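How to Keep a Football Stat Sheet From the Bleachers

I started charting our high school games when my nephew made varsity at Hornness, and I've been hooked ever since! You need a clipboard, two pencils and a seat near midfield.

1. Draw your columns before kickoff. Mine go down, distance, yard line, play, result. I leave room for 80 plays a side, and a wild game can run to almost 100.

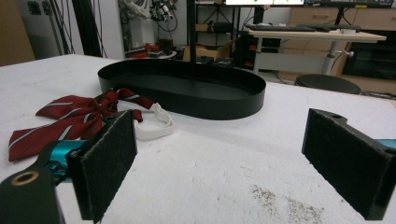 2. Pick your shorthand and stick with it. R is a run, P is a pass, and the jersey number goes right after it. Write small but dark, and brush the sheet off at every timeout, or you'll end up with dark gray specks and crumbs like the ones on that white foam (eraser bits, in my case) and start reading them as decimal points. A run by number 5 for six yards is just R5 +6.

3. Mark the yard line from where the ball is spotted – your eyes will want to give the runner an extra yard. Penalties get their own line.
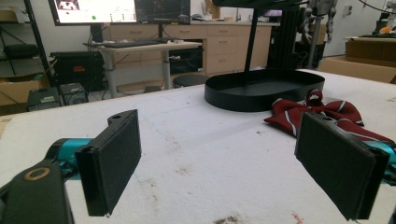

4. Add it up at halftime. Total the rushing first, then passing. If your back has 105 yards and the PA guy says something else, go back through the long runs, that's usually where I slipped.

Comments

Mohit Prajapati: Do you take sack yardage off rushing or passing?

Reply: Rushing, for high school!

Nautiyal: Used this in January for flag football and it worked great.

Last updated: January

Contact | Copyright Dremetti | Back to top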